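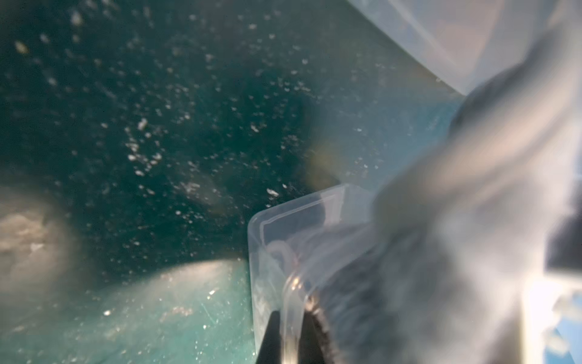 Will it ever get a lid on by itself, Plolluna readers keep asking, and can regular folks build one too?

Well, I'm thrilled to share some news! Gitier, my two-arm tabletop build, is going public on 1 May 2024, with the full plans and parts list free for anyone. I put it together in the Drallavach shared workshop over 30 evenings, and the parts came to $1099 (that's both arms, the rails and a scary pile of cable). 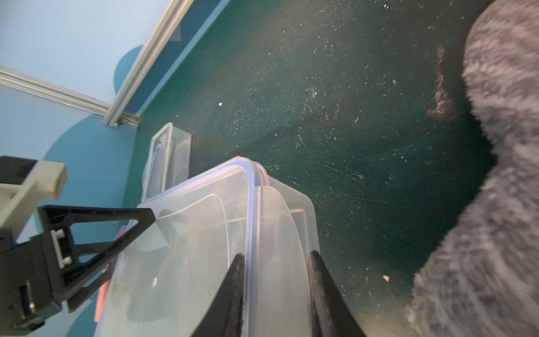

I picked food containers and garden stuff as practice jobs because they're what I have at home. Clear plastic is a pain – the cameras have a hard time finding the edges – so the plans come with 5 gripper finger shapes you can print and try. 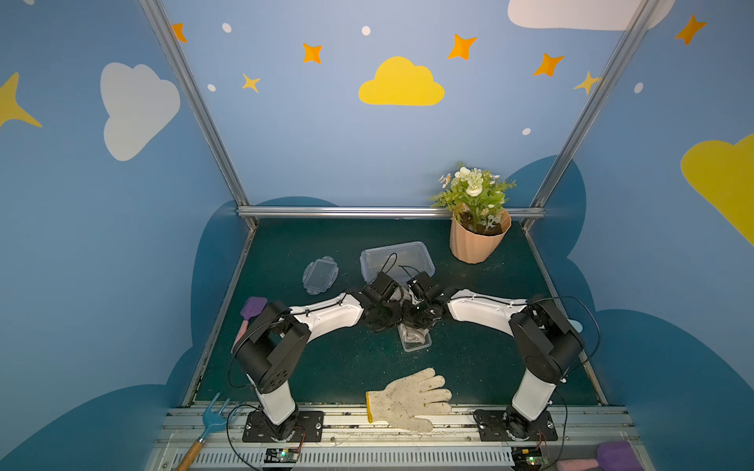 Page last updated: 1 May 2024

Lammers, the little shop down the road, is cutting mounting plates for people who don't have a saw. Each kit has 2 plates and the bolts. 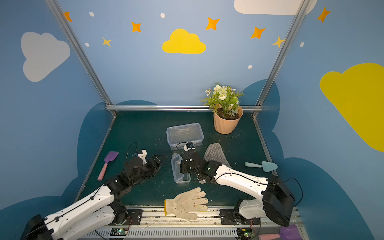
Open bench nights start in June at Drallavach, and you don't need to know a thing about robots to come. Bring a laptop if you've got one, and bring your own containers too – I'd love to see what Gitier makes of them! For plans, plates or questions, write to me through the Plolluna contact page.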